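## 4. Staging Panels on the Lipped Shelf

This section applies to the Stulstead parts rack with a blue shelf top, as supplied with the Moges panel kit. Assemble the rack according to Section 3 before continuing.

**Rated shelf load:** 300 lb, evenly distributed.

1. Set the rack on a level floor and lock both front casters.
2. Wipe the shelf top with a dry cloth. Do not use solvent on the painted surface.
3. Remove one panel from its sleeve and check the part label. Black panels for this rack carry order code 1204.
4. Lay the panel flat, toward the front edge of the shelf.

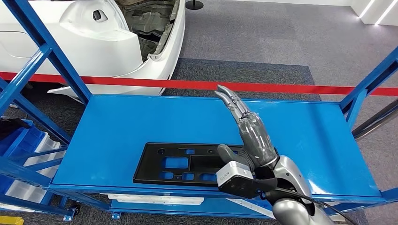 Panel orientation is set by the cutouts and must be the same for every part staged in a shift. With the panel seen from the front of the rack, the large rectangular opening goes on the left and the row of smaller square holes runs along the lower edge. Keep the panel inside the raised lip – a part resting on the lip will rock and can scratch the gloss finish.

5. Press lightly on each corner. The panel should not lift at the opposite corner.
6. If it lifts, turn the panel over and check the underside for molding flash. Trim flash with the Demidden hand scraper only.

> **CAUTION:** Do not stack panels. The edges of the cutouts mark the part underneath.

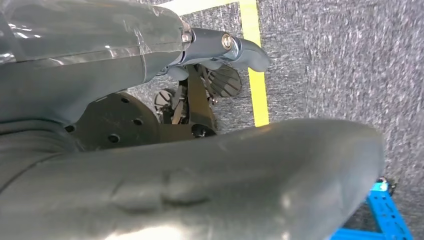 7. Leave the panel on the shelf for at least 45 minutes if it was stored below room temperature.
8. Record the lot number on the Futudel card and hang the card on the left upright.

**Note:** Replace the casters after 3,000 panels, or every March, whichever comes first. Refer to Section 7 for caster sizes.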